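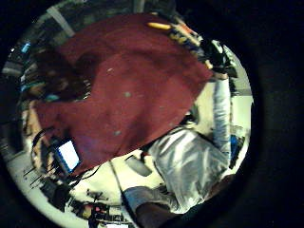

Tristik Cloth Kit for hand-held gripper recording

Dark red cloth, a gloved hand on one corner, cables all over the table, a phone lit up in the middle of it all. If you've ever tried to collect fabric data you'll know the look! I put the Tristik kit together for people doing that kind of work, and I use it myself most weeks.

My name's Booker Baptiste and I came at this from the research side. I wanted a robot arm to learn to pick up, spread and fold big soft things, and I'd spent far too long driving the arm by remote to get my examples. It was slow, it was jerky, and every time the cloth slipped I had to climb off my stool and start over. Holding the gripper in my own hand was so much nicer. You reach in, pinch, pull, let go, and the wrist camera sees the cloth much as it will when the same fingers are bolted to an arm.

What's in the box

Hand-held gripper body with trigger handle
Wide-view wrist camera, already mounted and focused
2 pairs of soft finger pads (one ribbed, one smooth)
3 m cable with a right-angle plug
4 spare pad screws, and you will lose at least one
Printed calibration card

The laptop, the arm and the cloth are up to you. The finger mount fits the Coltano wrist plate straight away, and there's an adapter for the Polota plate on the spare parts page.

How I record with it

I start with the fabric bunched up, press the trigger once to zero the fingers, then do the whole task in one go without talking. Talking makes me slow down (my partner finds this hilarious). If I fumble a grasp I keep going and fix it, and I leave the fumble in the recording. The Begay training scripts are happy with recordings of different lengths, so there's no trimming to do.

For big pieces I like a second person holding an edge. One gripper can't tension a large cloth by itself, and a bare tabletop isn't much help either. I log those as a separate task name so I can leave them out when I'm training for a single arm.

And I don't tidy up first! My early recordings were all on a spotless white table and the policy I got from them was lovely until somebody left a mug out.

How it's gone so far

My latest training set is 595 recordings, all cloth, all done by hand with this kit. Compared with my older remote-driven set, the arm goes for the edge of the fabric sooner and spends less time hovering. Corners are still the weak spot. When a corner is folded under, the arm tends to grab the fold and carry on quite cheerfully with two layers, and more recordings of the same sort haven't fixed it. I'm trying some where I shake the corner loose first, and I'll put the results up on this page when I've got them.

Dark colours are harder too. The folds don't show up well on maroon or navy, so I add a lamp off to one side. Prints and bright borders are much easier to follow.

Care and small print

Wipe the pads with a damp cloth and let them dry in the shade. Check the camera collar before each session, as it can work loose if you carry the gripper in a backpack. Please don't use it on anything hot or sharp.

The current version has been shipping since November 2021. Pads from the older grey model will fit, but the screws won't.

Questions about mounts or cable lengths can go through the contact form. I answer them myself, usually in the evening once the dog's been walked.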